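Home Stories Archive Submit About
Search this site Enter keywords Go

Night Shift at Plarnstead

1.

Half five. Kettle on. Thirty of us used to pack hampers here, back when Lapiņa had the line. Now it's four and the arms. Skinalel arms, leased, grey, never a cough out of them.

My job's called teaching. I used to pack. Now I set out, step back, watch, reset. Same wages – they were clear about that.

2.

1,096 baskets by July, the screen said. Nice round of applause from the office. I thought of the canteen, one table in use, the radio turned down becuase there's no one to shout over.

My hands still do it at home. Tuck, turn, tuck. Bread rolls, socks, whatever.

3.

Practice table, the far end. Pretend fruit, so nothing bruises. Banana in first, always banana first, my rule not theirs. Then the rest. Apple, lemon, grapes still out on the white and the big yellow thing we argue over. Mango, I say. Potato, says the lad from Drekamum.

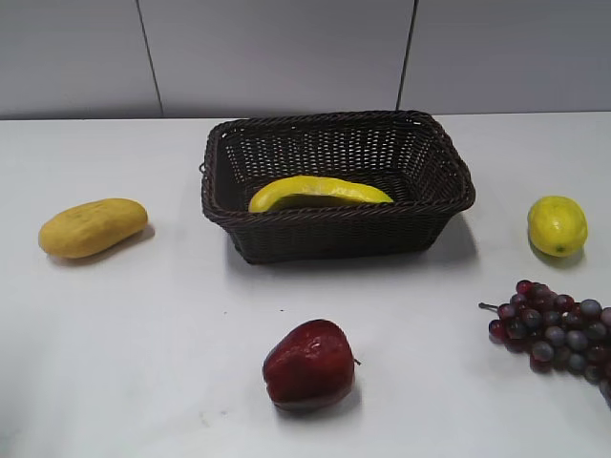

4.

Ten to six. He wants to know do I mind. Teaching it my own job, he means.

I said pass me the clipboard.

He did. I wrote the time in, and teh arm woke up.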